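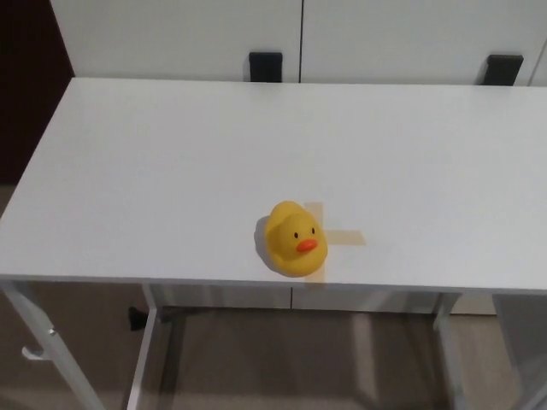

Pirkadeck placement controller by Movent

$299, power supply and arm cable included
Stocked at our Machala shop
Page updated 2022-05-09: open fault on resume after pause, see below

We love this little controller. It takes a tabletop arm that only knows joint angles and lets you teach it places: here is the pick spot, here is the drop spot, go. A cross of masking tape, a rubber duck and a clear white table are all you need to start, and most people have their first pick and place running before the coffee is cold. Please read the fault section before you buy one, though, and certainly before you run one with anyone standing nearby.

What it does well

You teach a spot by moving the arm there by hand and pressing Store. No typing, no coordinates. It holds 42 named spots, and you can chain them in any order from the front panel. The speed dial works while the arm is moving (a lovely thing when you're nervous about a new routine), and the screen shows the next spot before the arm sets off.

It's also very forgiving about what it carries. Soft toys, small boxes, bottle caps, all fine with the grip setting at medium. We ran almost 3000 placements with ours over December, and as long as we left the Pause button alone, the repeatability was terrific.

The fault: wrong position after Pause

If you press Pause while the arm is carrying something, then press Resume, the controller can lose track of how far the base has turned. The screen still shows the right spot name. The arm carries on smoothly, with no alarm and no error light, and lets go somewhere else.

The error is always sideways. The smallest we measured was 70 millimeters, easy to spot with a tape cross to compare against. The largest ones took the load to the end of the table or past it, and that's when it stops being a nuisance and becomes a safety matter. An arm that thinks it is over the table will swing through whatever space is next to the table, and someone may be sitting there.

Movent has reproduced the fault and is working on new firmware. We don't have a date from them yet. The emergency stop is not affected: it cuts motor power every time, and we have tried it a lot.

What a bad resume looks like

A duck on the cross with its beak toward the front edge is an easy thing to check from across the room, even if it sits a bit to the left. Compare that with a duck at the front right corner of the desk, well clear of the tape.

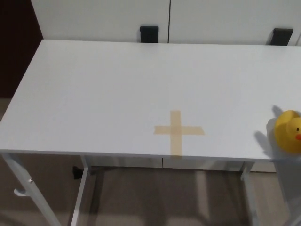
Using it safely until the fix

1. Don't use Pause while the arm is holding anything. Let the move finish, or hit the emergency stop.
2. After any stop, send the arm to Home and teach the first spot again.
3. Keep people and chairs out of the arm's full reach, including both ends of the table.
4. Tape a cross at every drop spot. It costs nothing and shows a shift right away.
5. Carry only light, unbreakable things for now.

Which units are affected

Every Pirkadeck we have sold so far. The Gomora edition, with the larger screen, runs the same firmware and does the same thing.

Returns and updates

Bring yours back for a full refund if the fault rules it out for your work, opened box and all. If you're keeping it (we're keeping ours!), leave your email at the counter and Delali Osei will write to you when the new firmware arrives. Updates are free and can be installed over the USB port on the back.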